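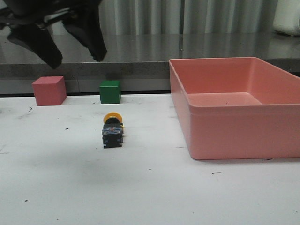 Call for participants: Pisullow tabletop sorting study, round two

Drinel is looking for 46 adults to take part in a paid study of how people sort, stack and put away small objects at a table. The study is called Pisullow. Sessions are held in our study room at the Fekete Building in Cala. Each person comes once and is paid $50.

Sign-up closes on 15 Aug 2021. You do not need any special skills or background.

What the study is about

We write and test short tabletop activities for hand therapy clinics and adult day programs. Before an activity goes out, we want to know how people with no training in it go about it, which parts they find clear, and where they stop and ask. Things that look simple on an instruction card can be read in several ways. "Put the blocks away and press the button" is one card from the first round, and people disagreed about whether the button should be pressed once at the end or once after every block.

The first round was run in May. We had 199 sign-ups and collected 1,392 completed tasks. Several cards have been rewritten, and two were dropped. Round two uses the new cards.

What you will do

You will stand or sit at a white table and work through a set of cards. Each card asks you to do one thing with the objects in front of you. The objects are plain cubes, a push button with a yellow cap, and a pink tray with raised sides. The cubes come in green and a pinkish red, and they are not all the same size.

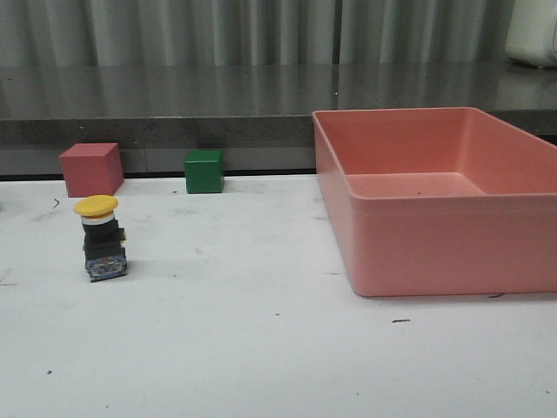 Some cards ask only for one move, such as placing the green cube in the tray. Others have two or three parts and the order matters. A few ask you to put the table back the way it was when you started, from memory. There is one card where you decide for yourself how to group the cubes and then tell us what rule you used. Color and size are the usual answers, but any rule is fine.

You read each card aloud, do what it says, and say "done" when you think you have finished. We do not tell you whether you were right. After the last card there is a short interview about the wording. Please be blunt in it. If a card was badly written we would like to hear that from you.

The button is not wired to an alarm or to anything else in the building. Press it as hard or as lightly as you like.

The session lasts 75 minutes, including the interview and a break in the middle. You can take extra breaks at any time.

Who can take part

You can sign up if you:

are 18 or older
can read a short card in English, with glasses or contacts if you use them
can lift a small block with at least one hand
did not take part in the May round

Left-handed people are welcome, and we would like more of them this time. We also want people over 60, who were underrepresented in May. If you have arthritis, a tremor, or reduced grip in one or both hands, you can take part as long as you are comfortable handling small things for the length of the session. Tell us on the form and we will book you a longer slot at the same rate of pay plus parking.

If you have trouble telling red from green, please sign up anyway. One of the questions in this round is whether the cards work for people who go by size and position instead of color. You will not be asked for any medical records.

You cannot take part if you work for Drinel or live with someone who does.

The room

The study room is on the ground floor of the Fekete Building, past the front desk and to the left. There is no step at the entrance. The table is set up in front of a dark gray counter with a speckled front, and there is a light curtain along the back. The table is a work table and has its share of smudges and scuff marks. We wipe it and the objects between sessions.

The standard setup is for standing. A chair or a high stool is available, and wheelchair users should mention it on the form so we can set up the right table height ahead of time. Please leave bags and coats on the hooks by the door. Long sleeves are fine but you may be asked to push them up, and we ask that you take off large rings and loose bracelets before you start.

How the objects are laid out

Each card has its own starting layout. In some, the cubes are spread across the table with space between them. In others, one is set right against the ledge at the back, which makes it a little harder to get hold of.
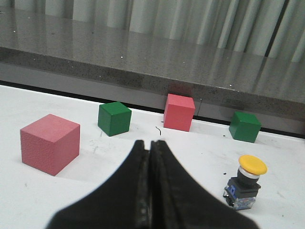
Layouts are changed between cards, so you will have short waits. Please keep your hands off the table until you are told the next card is ready. If something drops on the floor during a card, leave it and say so. Dropped pieces do not count against you and the card is simply run again.

Recording and privacy

Sessions are recorded on video. The recordings show the table and your hands, and your voice is recorded for the card reading and the interview. Your name is kept in a separate file from the recordings. You can ask us to delete your session up to 30 days after your visit, and you keep the payment.

You will get the consent form by email when your time is confirmed. Read it before you come in. Paper copies are at the front desk, including one in large print.

Payment

You are paid $50 by prepaid card at the end of the visit. If you decide to stop partway through, you are still paid in full. We do not cover travel, but parking behind the building is free for the length of your session if you give your plate number at the desk. The entrance to the lot is on the side street and is easy to miss.

How to sign up

Fill in the short form on the Pisullow page of the Drinel website, or pick up a paper form at the front desk of the Fekete Building. We need your name, a phone number or email address, your age group, which hand you write with, and the times of day that suit you. Morning, afternoon and early evening slots are available.

We will contact you within a week to confirm a time or to put you on the waiting list. Places are not given out strictly in order of sign-up, as we need a mix of ages and of left- and right-handed people. If you need to change your time, call or write at least one day ahead. If you are more than 15 minutes late we may have to rebook you.

Each person needs to fill in their own form. Couples and friends may book back-to-back slots, but please do not discuss the cards until you have both finished.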